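Can a robot put your kitchen away? Reading the research before you buy the promise

Every few months a story goes around about a robot that can unload a dishwasher or tidy a bench, and every few months somebody in my family sends it to me with a row of exclamation marks. This page is normally about getting burnt rice off a pot and keeping drawers in order, but I've had enough questions that I sat down in June and read one of the papers properly. It was from a group called Rätsep, and it was about teaching a single robot arm to pick up kitchen things and put them where they belong. I came away less impressed than the headline wanted me to be, and with a few tips for my own cupboards that I did not expect.

What they did

The method is simple enough to describe at the kitchen table. A person steers the arm through a job many times while the cameras record, one of them mounted down near the gripper. The recordings are used to train a program, which then tries the job alone. They call the program Nunix. There is no list of rules in it about mugs or spoons. It copies what it was shown and hopes the next mug is close enough to the last one.

The test was 17 trials with things it had practised on and 17 with things it hadn't. With the familiar things it finished 14. With the unfamiliar ones it finished 7. The headline used the first number. I would have used the second, as my kitchen is made up entirely of things their robot has never met.

How to read a result like that

Look for what counted as a success. In this paper, "finished" meant the object ended up inside the target container, any way up. A mug lying on its side in a bin was a pass. If I put mugs away like that I would hear about it.

Look for who set up the bench between tries. Somebody put everything back within a marked area each time. That is a fair way to run an experiment, but it is also most of what tidying is. If you have already cleared a space and spread the items out so nothing touches, you have done the hard half of the job and might as well finish it.

Look for the failures and read them twice. They had a table of them at the back, and it was the best part. Shiny things went badly. So did anything nested, such as a bowl inside a colander, where the arm would grab both rims or neither. Thin lids flat on the counter were close to hopeless.

Look at the clock. Most of the clips I found online were sped up, with a small number in the corner telling you so. At real speed one object took 13 seconds on a good try. Time yourself putting away a cup and you'll see the problem.

And look for a second kitchen. There wasn't one. Same table, same lights, same colour of wall. A rival outfit, Pluline, claims its system works "in any home," but I could not find trials behind that, only a video, so I am filing it with the miracle oven cleaners.

What I borrowed from it anyway

I am a sceptic but I'm not above stealing a good idea. The failure table reads like a list of what makes a cupboard annoying for people too, especially people with sore hands or poor eyesight.

Stop nesting things of different shapes. Bowls in bowls is fine. A colander over a saucepan over a measuring jug is a trap, and you will swear at it.

Store lids on edge. A cheap dish rack turned sideways in a deep drawer does the job. Anything flat on a flat surface is hard to get a finger under.

Put a plain, light-coloured liner on dark shelves. I did the corner cupboard first, the one where black pans live, and I can find the small frypan now without a torch.

Leave a finger's width between items you use daily. You will fit less on the shelf. Move the fondue set.

Face handles the same way. My neighbour thinks this is fussy and she is right, but try it for a week at the mug shelf before you side with her.

None of that needs a robot, and all of it cost me less than a bag of groceries. If you do end up with one of these machines in ten years, I suspect it will want your cupboards set out that way in any case – so you may as well get the benefit now.

The part I will grant them

Soft things are where I'd have bet against any robot, and I still would for most of them. A tea towel or a lump of dough changes shape when you squeeze it, so the grip you planned isn't the grip you get. Even so, two stiff black fingers can get a hold on something lumpy and yielding, like the pale yellow piece pinched between them with the green cup behind it, one fold of it bulging out over the right-hand finger. Holding is one skill and letting go in the right spot is another, and I'd want the counts for both before I believed a word about folding laundry. Rätsep says soft items are next. I'll read that one too, starting from the table at the back. 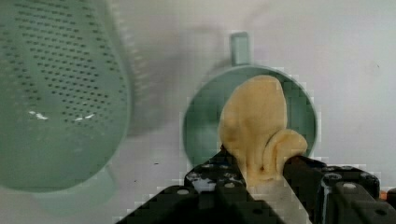 Posted 9/13/21 | Contact | Copyright Ridov Household Pages, all rights reserved | Back to top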